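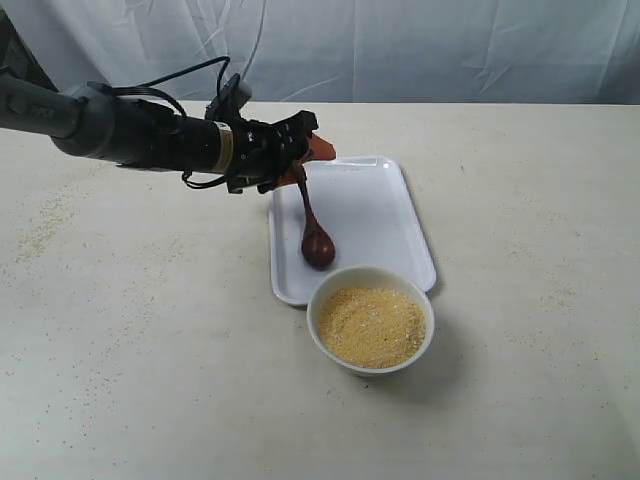

Spoon, tray and a bowl of yellow grain.

So I finally moved all my home sensor stuff off the hosted service I'd been paying for, and it took me most of November. I know, I know. Two evenings, I told Nadine. Two!

If you remember my last post, I had everything reporting to Fesico: the freezer alarm, the soil probes in the greenhouse, the leak thing under the water heater. It worked fine until they changed the plan so the free tier stops at 400 messages a day. My freezer alone goes through that before lunch (my own fault, I had it sending every few seconds and never changed it back).

Renji Hosoda had been telling me for ages to just run my own message broker on the little box in the hall closet, so I gave in. Installing it was the easy part, maybe ten minutes with coffee. Then I had to get each sensor to log in, and the soil probes flat out refused. They'd connect, drop, connect, drop, all night long. My log file had 3000 lines in it by breakfast and every one of them said the same thing! 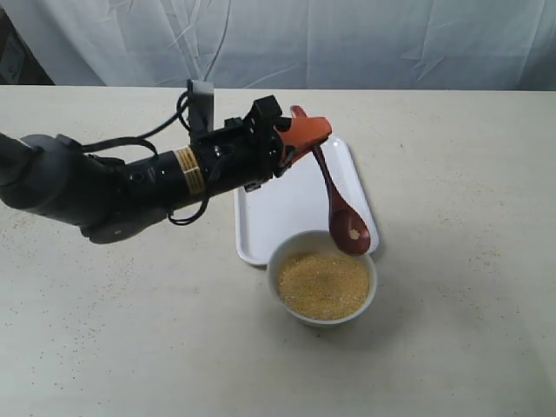
The orange gripper finger with the spoon, over the bowl.

The problem was the client names. I'd copied the same settings file onto all 3 probes, so they all showed up as "greenhouse" and kept kicking each other off. Silvia Hubáček spotted it from one screenshot and was very nice about it. I gave each one its own name and they've been steady ever since.

Storage was next. I'm keeping readings in a plain database on the same box, with a copy going to an old drive every night at 2. Fancy it is not, but I can open it and poke around, and I like that. The charts are still ugly. Callum Dobson sent me his dashboard setup and I've stolen the colors so far, nothing else.

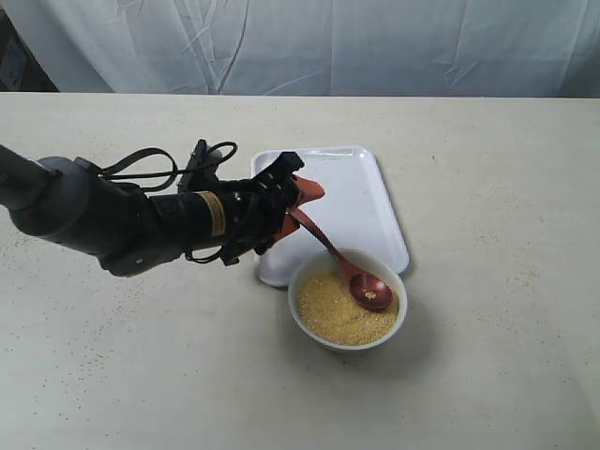 I haven't opened anything up to the outside world yet, and I'm not in a rush. When I'm away I go in through the VPN, which is a little slow on my phone but good enough to see if the freezer is still cold. Next job is getting alerts to go out as texts, and then I want to put a proper certificate on the broker before I add the garage door. If anybody has done that part on a small box, leave me a comment, especially if you know how to make the renewals run without restarting everything.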